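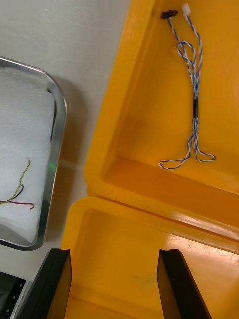 One reader of our last issue wrote to us that she had thrown away a good bedside lamp after the cable broke near the plug, and she asked why we never told her that such a thing can be repaired. She is right. We wrote many times about bicycles, jackets and chairs, and very little about small electrical things. So this item is for her, and for all who keep a drawer with objects that stopped working.

The repair evening in Travach takes place on Thursday, May 30, 2024, in the back hall of the Szabó bakery. The doors open after the shop closes, and we stay until the last table is finished. Coffee is free. Cake is sold by the bakery, and the poppy seed one goes first.

There will be 4 tables. Two are for electrical things, one is for clothes, and one is for everything which does not fit elsewhere. Last time this was a music box, a garden sprayer and a very old suitcase lock. Please bring only what you can carry by yourself. Washing machines and large televisions we cannot accept, also not "only for a quick look."

If you come with a lamp, a radio or a toy, please take also its power supply, even if you believe it is fine. In many cases the fault is in there. When batteries have leaked inside, leave them where they are, put the object in a plastic bag and tell us at the door. And if you already opened the case at home, bring all the screws, please. A small jar is best for this. Envelopes get holes.

Some of you asked about costs. The work is free, and for parts you pay what we paid. Switches, plugs and fuses we order from Skuda, and they usually come within a week. If your part is not in the box, we write down what is needed and you come again in October, when we have the next evening. You may also buy the part on your own, but ask first which one, because many of them look the same and are not.

The bus from Treda stops in front of the bakery. The last one back leaves at 9:40 p.m., and the driver does not wait. Parking behind the hall is possible for a few cars, but not in front of the green gate, where the flour is delivered in the night.

You do not need to register. You take a number at the entrance and sit down with your coffee. Most people stay next to the table and hold the flashlight, and we like this very much. Children are welcome until eight.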